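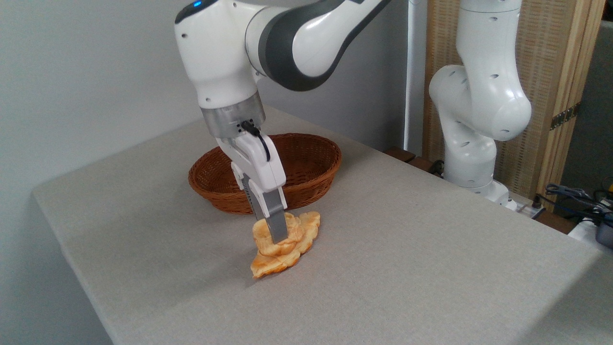
Reheating Day-Old Croissants in a Home Oven

3 min read

Search recipes and guides Go

A croissant goes stale when its starch firms up and the crust takes on moisture from the crumb. Gentle heat reverses most of this for a short time. A microwave softens the crumb but leaves the crust limp.

Plain croissants

1. Set the rack in the middle position and heat the oven to 325°F. Allow 15 minutes, even if the indicator light goes off sooner.
2. Place the croissants on a bare baking sheet, seam side down, with space between them.
3. Heat for five minutes. Press the side lightly – the crust should crackle and the center should give.
4. Move to a wire rack for two minutes before serving.

Filled croissants

Lower the oven to 300°F and heat for eight minutes. Cover almond croissants loosely with foil, as sliced nuts brown fast. Do not reheat custard fillings.

From frozen

Leave the croissants unwrapped and add four minutes to the plain time. Thawing first is optional.

Reheat once only. A second pass dries out the layers.

Text: Beril Erdem. Oven times checked by Lev Dmytriv.

© Morkbridge Kitchen Notes | Contact | Back to top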